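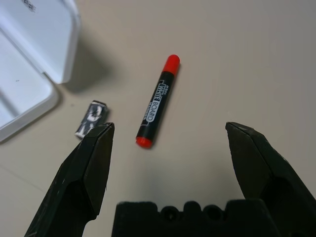
The owner of Keltonen, a stationery shop on the main street of Bonov, opened the doors in February with 600 dollars of stock and a second-hand till.

"I'd been a bookkeeper for years and I wanted to talk to people," she says. "That was the whole plan."

Most of her trade comes from the two schools nearby. Parents bring in the book list, she packs the order and they pick it up after work. She filled 381 lists in her first year.

"The labels take longest. Every pencil has to have a name on it."

Rent is her biggest worry. The lease is up in two years and the bakery next door has already moved out. She has looked at a smaller place on Sheikh Road, but there's no parking.

Asked what sells best, she says grey lead pencils and birthday cards. Fountain pens hardly move, though she keeps a few behind the counter for her own enjoyment.

"I use a green one for the accounts. My old boss would have hated it."

The shop is closed over lunch.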